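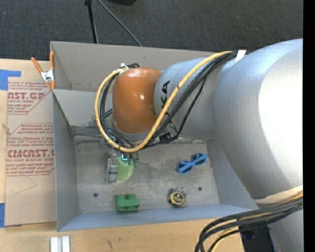 Removing limescale from a Zaver kettle with a covered element

Asked 04/10/2026 in Kitchen and Small Appliances
978 views, 2 answers

We moved in the spring and the water in the new place is a lot harder than we were used to. The kettle is a Zaver, the 1.7 litre one with the flat base, bought new just before we moved. There is now a thick crust on the bottom and bits of white in the tea. It has also started switching off before it boils properly, then if I leave it a minute it will click back on and finish.

I have tried a Nollex sachet, following the packet, and it took the top layer off but left a hard patch in the middle the size of a jam jar lid. I did a second sachet the week after and couldn't see any difference.

Is it safe to use vinegar in one of these? The leaflet says not to use "harsh acids" but doesn't say what counts. I would also like to know if the switching off is to do with the scale or if the kettle is on its way out. It still has guarantee left on it and I don't want to do something that cancels it.

Water is from the mains, no softener. We boil it maybe six times a day.

Tags: kettle, limescale, hard water

Answer 1
Marked as helpful by 58 people

The switching off is very likely the scale. A flat base kettle has the element fixed underneath the plate, and a cut-out next to it that trips if the plate gets too hot. Scale holds the heat in the plate, so the cut-out goes early. When it cools a little it resets and the kettle carries on. Mine did the same thing two winters running and was fine both times once cleaned.

For the hard patch I would use citric acid, the plain powder from the home brewing shelf or a hardware shop. It has no smell and costs far less per go than sachets.

Fill the kettle halfway with water and boil it. Switch off at the wall and leave it ten minutes. Then put in two level tablespoons of citric acid, a bit at a time as it can fizz up. Don't add it while the water is boiling and don't boil it again with the acid in – I did that once and had froth all over the worktop. Leave it half an hour, pour away, look at the patch. If there is still some there, do it again with fresh powder. Old thick scale often needs three goes. Two sachets a week apart with normal use in between means you were putting some of it back.

Rinse well, boil a full kettle and throw that water away, then boil another and throw that away too.

Don't scrape at it with a knife or use wire wool. A scratched plate scales up faster and you would have a harder time with the guarantee.

As for vinegar, white vinegar mixed half and half with cold water will work, only slower, and the tea tastes of it for a day or so. I can't tell you what Zaver mean by harsh acids. I would ring them and ask, and write down what they say.

After that do it once a month. Emptying the kettle at night helps as well.

Comment from the asker: Thank you. Did it twice this afternoon and the patch is down to a thin ring. It now boils right through without clicking off. Will do a third go tomorrow. Rang Zaver and was told citric acid is fine.

Comment: Does this work on a steam iron?

Comment: Not the same way, check the iron's own instructions. Some have a coating inside.

Answer 2
Marked as helpful by 2 people

get a filter jug. we have had one since last November and no scale at all hardly. the cartridges are dear though and you have to remember to change them. bednárik do a cheaper one that fits most jugs, I think, but measure first

lemon juice also works if you have a lot of lemons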